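Mollel opens its mattress works in Brevcombe to visitors once a year, in July, and I went on the morning tour. Entry is free, but you have to sign in at the gate and leave your bag in a locker.

The walk starts in the foam store, where blocks rest for 2 days before they are cut. Then comes the quilting hall, which is loud enough that they hand out earplugs. Our guide explained the border machines and the tape edge, still steered by hand on most models. The plant finishes 900 mattresses a week and could do 1,000 with a second evening shift.
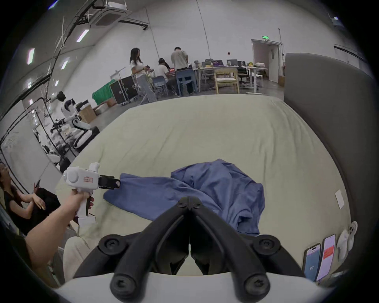

Words and photo: Movstead Visitor Notes

The green mattress has a cloth lying on it. Covers are a large part of the business here, and the guide spent a long time on zippers. A zipper sewn on three sides costs more but lets one person change the cover alone.

The last stop was the test room, where a heavy roller passes over a mattress day and night. We were allowed to look at a split sample from the Pronulora line – two layers of foam over springs – and press on each layer.

Coffee was served in the canteen afterward. Parking is on the street side, and it was full by 10 a.m., so take the bus if you can.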